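Kandis Grasp Planner
Software for two-handed sorting, packing and tidying

Overview
What's included
Requirements
Support

Kandis is the grasp planning package we wished we'd had when we started out, and we've been fussing over it ever since! It takes the view from your wrist cameras, works out which things are worth picking up, and hands your arm controller a short ranked list of grasps with a path to each one. You can let it choose for you, or you can look over the list yourself and pick (plenty of our customers do exactly that for the first few weeks, and we think it's a lovely way to get to know it).

Lorenz Ammann wrote the first version of the planner to handle small, round, slippery things, and that is still where it feels most at home. Round objects are a nuisance. They roll when you nudge them, they hide behind each other, and a grip that lands a little too high will squirt them out sideways. So Kandis looks for the widest part of each item first, lines the fingertips up on either side of it, and checks that the fingers have room to close without bumping the neighbors or the wall of a box.

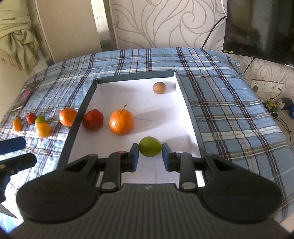
Lighting gets the same care. A kitchen table by a window can be glaring at one end and dim at the other, and a busy tablecloth doesn't help matters, so the perception module judges each patch of the view on its own terms and marks down any outline that looks more like a shadow than an edge. If it isn't sure, it says so, and the item drops down the list until a better view comes along. You can set how picky it should be with a single slider in the Lunda panel.

What's included

Kandis planner, with a license for 2 arms
Lunda panel, for watching and replaying runs in your browser
Skurkcombe label tool, for naming your own objects
30 recorded practice runs to try before you connect any hardware
6 months of updates and email help

Requirements

A Linux computer with a reasonably recent graphics card, one camera per gripper, and a parallel gripper with a position readout. Force sensing is nice to have, and Kandis will use it if it finds it. Please run the calibration routine after every camera change, even a small one. It takes 3 minutes and saves a great deal of head scratching.

New in the September release

Replays now open at the moment of contact, and you can step backward from there. The box wall check has been rewritten for shallow trays with sloping sides (thank you to everyone who sent in logs!). Saved speed limits are kept when you switch between arms.

Support

Write to the support desk with your log folder attached and Thaddäus Hauser or one of his colleagues will get back to you, usually the same afternoon. Extra arm licenses can be added to an existing order at any time.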